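Help Wanted: Coat Season Packing and Folding Helper (part-time, Praltden)
Posted 2018-07-18

Every year when the weather cools off, the same thing happens all over Praltden. People open the closet, pull out last winter's coats, and find them squashed, creased, or missing a glove that was surely in the pocket. We are a small home-organizing business called Etum, and a good part of our fall is spent getting families ready for the cold and putting their summer things away properly. We need 2 more people to help us do it, and we'd love to find folks who take some pleasure in a well-folded sweater.

The work takes place in our clients' own homes, mostly in their bedrooms and hallways. You would go out with Marloes Van Loon, who has been running our home visits from the start and who will show you how we like things done. A usual visit begins with a cup of something and a chat about what the family wears and what they have stopped wearing. Then we clear a bed, lay everything out where we can see it, and go through it piece by piece. Pockets get emptied, zippers get checked, loose buttons go in a little envelope with a note. After that it all gets folded, hung or packed and labeled in plain words, so that a ten-year-old could find the snow pants.

A big part of the job is outerwear, and padded coats are their own little art. They slide, they puff back up the moment you let go, and the sleeves never want to stay where you put them. Our way is to lay the coat flat on the bed, smooth the body from the collar down, bring each sleeve in along the side, and then fold up slowly from the hem, letting the air out as you go. We never squeeze them down hard for storage, as some people do. They come out in the fall looking sad if you do that!

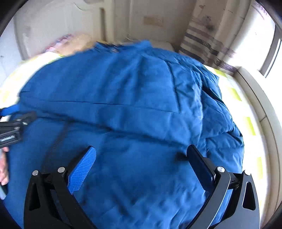 A blue padded coat laid out on the bed.

You don't need to have done this for a living before. If you have raised kids, worked in a laundry or a clothing store, or helped a parent move to a smaller place, you already know plenty. What matters to us is that you are gentle with other people's belongings and patient with other people's decisions. Some clients will want to talk about every scarf before they part with it, and that is fine – we leave room for that in the schedule. You should be comfortable standing for most of a visit, bending to reach under beds, and carrying a full storage box down a flight of stairs.

The season starts in October, with shifts of 7 hours including a paid lunch break. You can take as few as 2 shifts a week, and we try hard to work around school pickups and other jobs. Most of our homes are in Praltden itself, with a handful out toward Flitov. If you don't drive, tell us and we'll pair you with somebody who does. Pay is hourly and we will go over it with you on our first call, along with travel money.

To apply, please write a short note to Bart Van den Broek at the Etum office, 77 Kılıçarslan Street, Praltden, or drop in and leave it at the desk. A resume is welcome but a few friendly paragraphs will do just as well. Tell us a bit about yourself, which days suit you, and how you store your own winter coat (we are curious, and there is no wrong answer). Bart reads all the letters himself and will call you back to set up a visit to the office, where we'll fold a few things together and see how we get along.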